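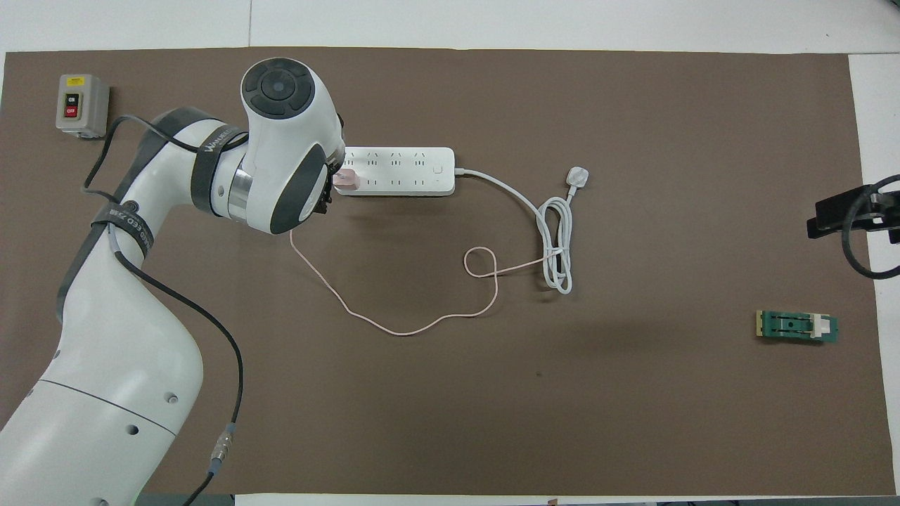

White arm, brown mat, plenty of room to work.

Your emergency fund, one small transfer at a time

If you've been reading the Stomside members' newsletter for a while you'll know I get excited about savings accounts (somebody has to!), and May is my favourite month to talk about them. The tax paperwork is mostly behind us, the heating bill is finally shrinking, and there's often a little bit left over that hasn't been promised to anyone yet. So let's give it a job.

An emergency fund is money you can get at quickly when the car won't start or your hours are cut. You've probably heard you need several months of expenses tucked away, and that's a fine place to end up, but it's a rotten place to start. The number is so big that most of us look at it, sigh and put the kettle on. At our evening money group we use a first target of $500. It covers a tow and a new battery, or a vet visit, or the deductible on plenty of home policies, and it keeps all of those off the credit card.

Daryna Kovalchuk got there in 7 months. She set up an automatic transfer for the morning after payday, so the money was gone before she'd had a chance to look at it, and she bumped it up a little whenever a bill went down. When her phone contract ended she kept "paying" the same amount, only to herself. I love this one – I've since copied it with my old gym fee.

Kwan-ho Lu drives for a living and his pay jumps all over the place, so a fixed transfer kept bouncing him into overdraft. He moves a percentage of each deposit instead. Some weeks it's the price of a sandwich! It still adds up, and he says he's stopped dreading the slow weeks quite so much.

Where should you keep it? Two things matter most to me: you can take the money out without a penalty, and you don't see it every time you buy groceries. A separate savings account does both. Check whether there's a monthly fee or a minimum balance, and if the rate on offer looks wonderful, find out how long it lasts. Promotional rates have a habit of dropping quietly after a few months, so put the end date in your calendar and phone to ask what else they have. Ertuğrul Altıntaş did this last winter and was moved to a better account during the call, which took less time than his lunch.

And please, when an emergency comes along, use the money. Quite a few of us (me included) have felt guilty dipping into the fund, as if we'd failed at something. A furnace repair is what it's for. Pay the bill, then start the transfers again when you can.

The next beginners' evening is at 7 in the Kuleo Room, with Eckhard Kohlhase going through budgeting worksheets and Chin-lung Yen answering questions on debt and which balance to tackle first. Bring a recent bank statement if you're comfortable doing that – you won't have to show it to anyone. Coffee and tea are on, and kids are welcome at the back table with their colouring.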